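The Fruit Table

My aunt rented the upstairs of a house in Lomambridge for most of a year, and when she moved out I went over to help her clear the place. I had taken the bus from Vukau with two empty suitcases and a roll of tape. She had done the bedroom already. She had not touched the front room.

"Leave the table for last," she said. "We still have to eat."

The table had her blue plaid cloth on it, the one she took to every apartment. She used the table for everything. She paid bills on it, ironed on it, and wrote letters to a landlord in Căpraru who owed her 1,006 in deposit money and had offered her 1,000. She would not take the offer. She had the letters in a shoebox, and the shoebox was going with her on her lap.

I wrapped plates in newspaper until noon. Then she said we should go through the fruit, as it could not travel in the van in August. She had bought far too much of it. The market was closing for the week and the man had let her fill a bag for one price. 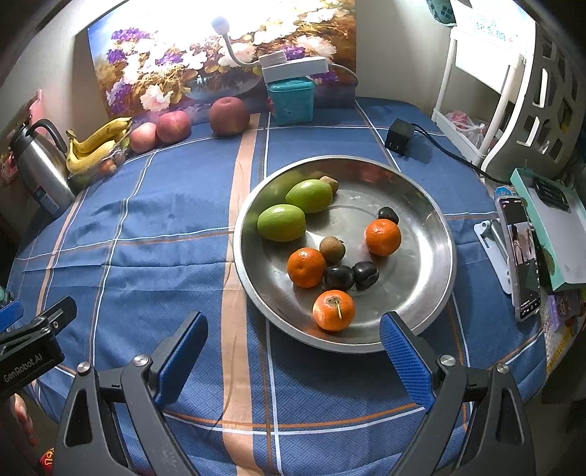 The Bowl

The steel bowl had been her mother's. I knew it from when I was small and it held bread dough. My aunt looked at the mandarins and the plums in it and said we could each have one and the rest would go to the people downstairs.

"You should give them the bowl too," I said. "You have three others."

She didn't answer that. She picked out a plum, rubbed it on her sleeve and ate it standing up. I ate a mandarin and put the peel in my pocket. The trash was already tied.

The people downstairs were a couple with a baby. In the time she lived above them my aunt had spoken to them maybe ten times, mostly about the water pressure. She went down with the fruit in a shopping bag and was gone 40 minutes. I could hear them laughing through the floor. I taped up the box of shoes and the box of towels. I wrote PRORNERINE on both of them, the name of the town she was moving to, and then I didn't know what else to do, so I sat down.

When she came back the bag was empty and she was carrying a jar of pickled peppers.

"They're nice," she said. "She used to live in Căpraru. She knows him."

"Knows who?"

"The landlord. She says he's like that with everyone."

This seemed to please her more than the peppers did. She took the shoebox down from the shelf, read the top letter again and put it back. Then she washed the bowl, dried it, and packed it between two sweaters without saying anything to me.

There was still tea. She made it the way she always did, too strong, and we sat at the table with the flower painting behind us. She had bought it the first week she was there. I asked if it would fit in the van and she said it would have to.

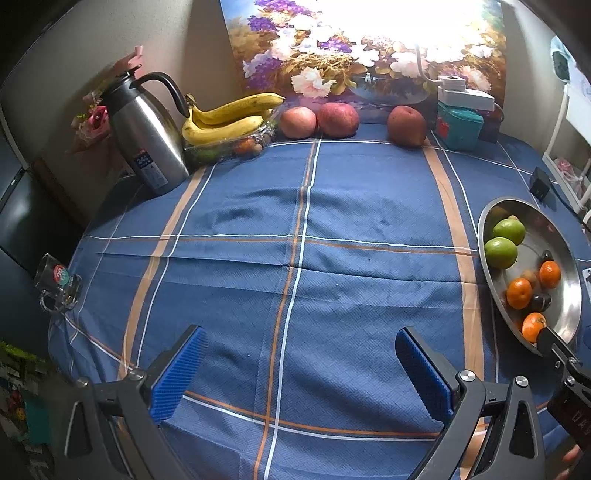
"Do you remember the house with the pear tree?" she asked.

I said I did. I had been six or seven. What I remembered was the stairs, and being told not to run on them.

"That was 112 a month," she said. "I thought it was robbery."

She smoothed the cloth with the side of her hand, over a crease that had been ironed in wrong. The crease came back. She did it again. Downstairs the baby started up and somebody walked it back and forth, back and forth, under our feet.

The van was due at four. At half past three she stood up and told me to take the other end of the cloth.

Posted 30 Mar 2023

Contact | © All stories remain with the author | Back to top

We use cookies to remember your reading settings. By continuing to use this site you accept them. Accept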